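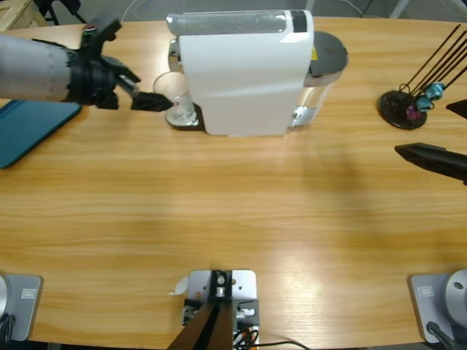 My mother kept the coffee hour even after the house was sold. At four in the afternoon she wanted a cup, and it did not matter in which town we were staying that month. In the rented flat at Umholm there was a white capsule machine with the water tank at its right side and one clear glass under the spout, and she looked at it the way she looked at a new dentist. In Plakness she had used a dented pot on the stove for all of her life.

"Where does the coffee go in?" she asked.

I told her, from the top. She did not believe me, so I read to her from the booklet, which was written for the model called Lui and said there were 110 steps of cleaning in a year. She laughed at this for a long time.

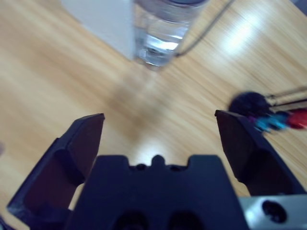 We had come to Umholm in August to wait for her operation. From Plakness it is 856 kilometres, and I drove them in two days with her plants on the back seat. The honey colour of the table was the first thing she liked in the flat. She put her hand flat on it and said that my father would have asked what it cost.

I bought the capsules in the Gernum shop on the corner. She chose them only by colour, like buttons for a dress.

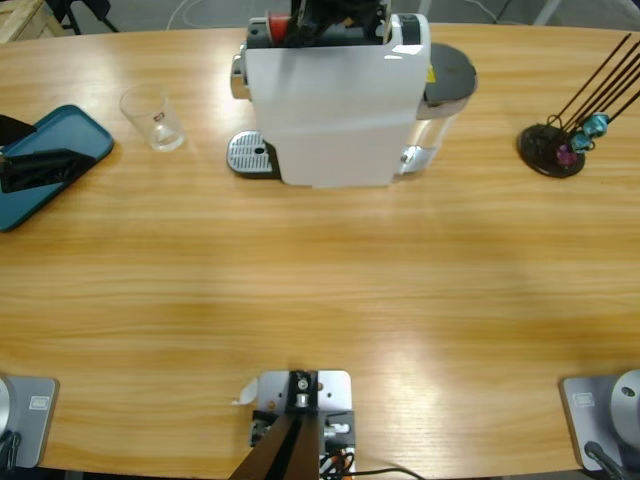 The red one was first. Teal and purple waited on the stand.

She sat with her coat still on and listened to the machine. When the noise stopped she asked if it was broken. I said no, it was finished, and she seemed a little disappointed that it had been so short.

"Your father needed twenty minutes," she said. "He talked the whole time."

I did not know what to answer, so I brought the milk.

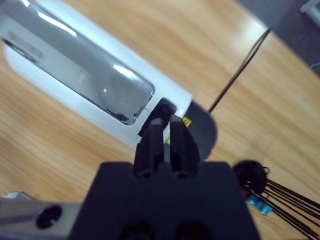 The next day I woke from my nap and heard the machine already going. She was standing before it in her grey slippers, very straight, with one finger still in the air. She had not opened the booklet. On the table were two cups, and beside the second one she had put his spoon, the one with the bent handle, which I thought we had left behind in Plakness.

"Sit," she said. "Talk to me until it is ready."

I sat down and began to tell her about the road.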